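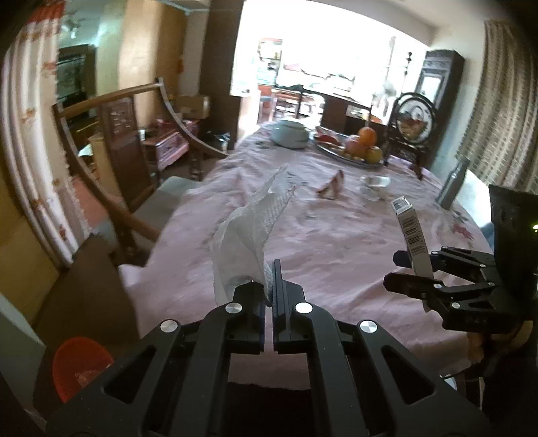

Clearing the table, again
Posted by Nayara Bittencourt in Home, September

This site uses cookies to remember your settings. By carrying on you accept them. OK

Quick one tonight as I've got bread proving and it won't wait for me.

So the long table. Those of you who've been reading a while will know it came out of my aunt's dining room and is far too long for our house, and that we built the rest of the room around it more or less by accident. It's lovely. It is also the place where every single thing in the house gets put down. Lunch finishes, plates go, and then what's left just sits there till Wednesday. Tissues. Bits of packaging. A box of something from the chemist. Bottles with no obvious owner.

I did a proper clear on Saturday after everyone had gone and thought I'd write down the order I do it in, as Palacios (the sister-in-law, we all use the surname, long story) asked me and I gave her a terrible answer on the phone.

Rubbish first. Always. Crumpled tissues, paper, the little folded card bits that food comes in. Don't wipe anything, don't stack anything, just go down one side with a bag and come back up the other. You think it'll make no difference and then suddenly there's a table.

Then small boxes and bottles. These are my downfall, I pick one up, read the back of it, wander off to the bathroom with it and come back forty minutes later having sorted the bathroom. So now it all goes in the Kurneo basket by the door and the basket does the rounds at the END. One trip. The basket was 11 pounds and I moaned about it at the time, but it's earned its keep.

Food after that. Fruit I leave out on the big oval platter, it looks nice and people do eat it if it's in front of them. Anything else on there gets covered or goes in the fridge. The lidded pot stays where it is at the far end untill someone is washing up, it's a heavy old thing and I'm not carrying it twice.

Last of all the cloth. Oh the cloth. Pale pink, with reddish flowers, and it creases if you so much as look at it. I've ironed it, I've hung it over the bath, I tried a spray from Tanska that smelt of pears and did nothing else at all. It's a wrinkly cloth. Fine. I've got 2 others in the drawer, both flatter, and I never use them – the pink one makes the room feel warm even when it's grey out.

Shake it outside, not over the sink. Crumbs in the plughole, ask me how I know.

Whole thing takes me the length of one radio programme if I don't stop. With help it's longer, but nicer.

Oh and somebody asked in the comments where the placemats went. Gave them away. We had 6 and only four matched, and they slid about on the cloth anyway. If I see some at Plolletti I might weaken, theyre doing a woven sort at the moment in a mustardy colour. Will report back.

Bread's calling. Soup post next, I promise, the one with the beans, I've just got to find the bit of paper I wrote it on. Probably on the table somewhere.

Nayara x

Get new posts by email. Join 2,227 other readers. Unsubscribe at any time.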